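THE ROOM YOU KEEP FOR OTHER PEOPLE

Chia-jung Tu has spent most of her working life telling people what to do with their front rooms, and she would like it known that she doesn't think much of the advice business. "Half of it is selling you a basket," she says. "You had a mess, and now you have a mess and a basket."

She runs Kustness, a home-order service with two people on the payroll, out of an office above a dry cleaner. Her subject this month is the formal sitting room: carved sofas, matching armchairs, a polished table in the middle, a carpet that goes all the way to the walls. Magazines have been announcing the death of this room for as long as I've been reading them. Tu says her clients haven't heard the news.

I went in doubtful. A room with that much pattern in it strikes me as a lot of housework for a few visits a year, and I told her so.

"Sure, but you're picturing it empty," she said. "People eat in there. They watch the game in there. Then they get upset that it doesn't look like the furniture store."

Her pitch is that a busy room is easier to live with than a plain one. A damask sofa and a flowered carpet will swallow crumbs that would shout at you from a cream rug. I asked whether that wasn't just a way of not cleaning. She took a while over it.

"It's a way of not cleaning today," she said. "I'm fine with that up to a point. The point is paper."

Paper and wrappers, in her telling, are what wreck a formal room. A big rosette carpet can hide lint for a week, but it can't hide a balled-up receipt. So she wants a trash bin in the room itself, out where people sit, and she wants it small. A big one doesn't get emptied, she says.
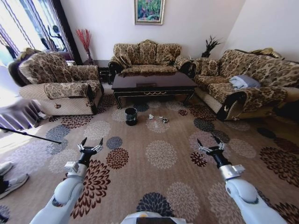
I pointed out that a bin within reach doesn't mean anything lands in it. She has heard this before, mostly from her business partner, Prys Meredith, who thinks the bin belongs in the kitchen and that adults can walk.

"Prys is right about adults," Tu said. "He's wrong about nine at night."

Meredith, reached by phone, was unmoved. "You put a trash can in your nicest room and now your nicest room has a trash can in it," he said. "I've told her that 50 times."

The two of them also disagree about the coffee table. Tu lets clients keep one flat thing on it, a tray or a big book, on the theory that a glossy surface with nothing on it attracts keys. Meredith wants it bare. Neither could show me any evidence, and Tu laughed when I asked for some.

What they agree on is the order of work. Pick up the trash by hand first, then vacuum, then do the carved wood and any gold trim with a dry brush. Cushions come last. Tu has seen people start with the cushions and spend an hour on them while wrappers sat on the floor. "They feel great," she said. "The room looks the same."

A session costs less than reupholstering anything, and she brings that up early. One client was quoted $4000 for a sofa and two chairs, and Tu talked her into a good cleaning of the fabric and a wait until August. I asked how the sofa looks now.

"Old," she said. "It looked old before. She likes it."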